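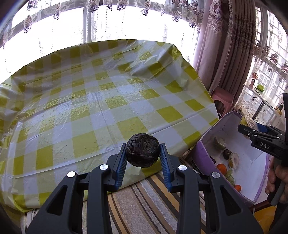
Weswood opened its village hall to the seed and growers' fair on 09/05/2026, and I went along early, as I always do, for the sake of a parking space and a bacon roll. I had a good long chat with Meriem Radwan about storing things over winter (she swears by dry sand!). A very dark fruit or root, all wrinkles and glossy folds, soon had us both talking about what a cold shed can do.

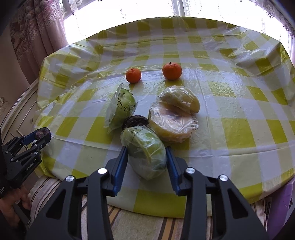 Page 34

Tangerines on a checked cloth always cheer me up, and I came home with a bag from the Filali stall, two pots of mint and far more seed than I have beds for.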